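Notes for my talk, Apr 20, 2023 – Ravindran Kaimal
Please keep the slides slow, I speak better when I don't hurry.

## Opening

Good evening and thank you for the invitation. I worked on charter boats out of Tundton for many seasons, first as deckhand, later as the person who meets the guests and gives them the boat. Tonight I want to speak about the handover. It is the hour between the moment the guests come down the dock and the moment the lines are off.

Most complaints I have read in my life were born in this hour. The toilet, the anchor, the deposit. The guest was told, but he was told when he was tired and carrying bags.

(Wait. Ask who has chartered a boat before. Don't ask for stories yet.)

## The Ovemeo and the Paner

I will use two boats through the whole talk, so that people can follow. The *Ovemeo* is a sailing boat with a long keel and a small engine. The *Paner* is a motor boat, wider, with two engines and a flybridge. The same family may take one in the first year and the other in the next, and they believe they already know everything.

On the Ovemeo I start below deck, with the seacocks. On the Paner I start at the helm. I changed this order after one bad afternoon in Kanaan, when a guest could not find the battery switch and drifted onto the mooring of a neighbor. There was no damage except to a fender and to my mood.
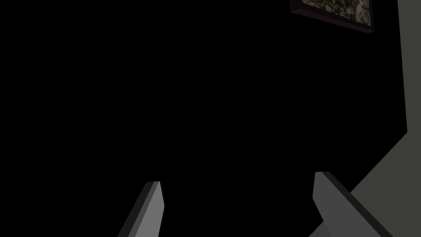
## What to say and what to leave for paper

Say it out loud:
- how to stop the engine
- where the life jackets are, and let each person put one on
- how much chain is in the locker
- the channel for calling us on the radio

Leave it for the folder:
- the water heater
- the stereo
- the list of glasses and plates
- restaurants

Here people usually disagree with me about the water heater. I accept it. But a guest can read about hot water in the evening, and he can't read about the engine stop when the boat is moving toward a wall.

(If someone asks about the folder: ours is 20 pages. It used to be longer. I removed the history of the shipyard.)

## Time

A good handover takes around 2 hours with a family that has never been on this kind of boat. The office in Tundton always planned less. In December, when the season is closed, I sat with the booking people and we moved the arrival time earlier. The cleaning team was not happy with me, and I understand them, they are the ones who have to run.

Slow down here. Drink water.

One more point about time – the children. Give them the tour of the cabins first and let them choose the beds. After this they are quiet and the parents can listen to you.

## Coming back

The return is also a handover, only in the other direction. I ask one question before I look at anything: "What did not work?" I ask it with a pen in my hand, so they see I will write it down. People tell me about the sticky hatch and the slow pump, and sometimes they also tell me about the rock.

Never start with the deposit. If I walk on board and look at the hull before I say good morning, the guest stops talking and I learn nothing about my boat. 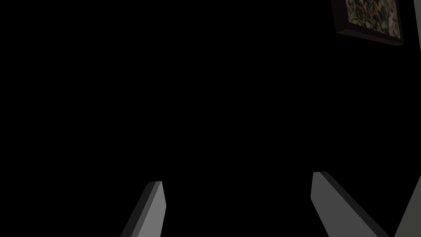
*Gripper fingers, computer rendering.*

Then the diver goes down, we look at the fuel, and we sign. On the Paner we write down the hours of both engines, one by one. Please don't copy the port number to the starboard line, I have seen it done.

## Questions

- Skippered charters: short answer, the skipper takes the technical part, but the guests still put on the life jackets.
- Insurance: send them to the office, I am not the right person.
- If there is time, tell about the dinghy in Kanaan.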